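Rotano bench notebook, March, Zadorthorpe site

Start 7:30 am

Coffee first, then the restart checks. Both arms came up clean, which after last month I'm not going to take for granted (knock on the white tabletop, I did). Logged in, loaded the Drandura build from yesterday evening, ran the homing routine twice and left everything parked while I went to find the torque sheet. It was in the wrong binder. It is now in the right binder, the green one, please leave it there!

Main job today was writing up how the picking line over at Pacheco has changed since the changeover, while I still remember what people told me on the floor. I spent two full shifts there and my notes are a mess, half of them on the back of a delivery slip.

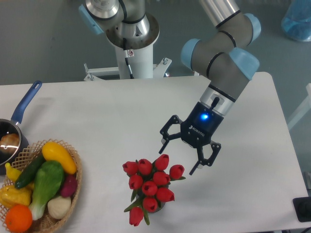 The biggest change for the Pacheco packers is where their day goes. Before, it was 30 seconds a tray, hands in the crate, hands out, all shift long. Now the arms take the easy stuff and the people get whatever is awkward, and I hadn't really thought about how tiring that is. One packer told me she used to let her mind wander on the round fruit, and that was her rest. An orange is a rest. A bok choy with its leaves spread out over everything else in the basket is work, and now she gets bok choy all day. So I want our tests to lean harder on the leafy items, and on things lying diagonally in the basket the way our squash and cucumber do, and a lot less on single oranges, which make the success rate look great and help the packers very little.

Other things from the floor, in no order:

The status light. People there read it constantly, way more than the screen. They look for blue on the gripper before they reach anywhere near the crate. But they had worked out the meaning among themselves, and the two shifts had different ideas about it! That needs a proper card on the wall. I'll draft one.

Breaks. The line used to stop when people stopped. Now it keeps going and they come back to a full reject bin. Several of them brought this up before I'd even asked. I think we can hold the feed during breaks with a small change in the scheduler, will try it on our side first.

Talking. It's quieter between the stations, with everyone standing farther apart. One man said he misses the arguing. I don't know what to do with that one but I'm writing it down.

Training. They got 2 hours. They want more, and mostly on clearing a jam without having to call us. Fair enough, I'd want the same.

After lunch: went through the exported log, 2000 picks, of which 244 went to a person. Sorted those by item and pasted the table in the shared folder. Still need to split out the ones where the packer stepped in early, the log lumps them together with real failures and that's unfair on both sides.

To do tomorrow: status light card, feed hold in the scheduler, new cable ties, ask Pacheco for the night shift's notes.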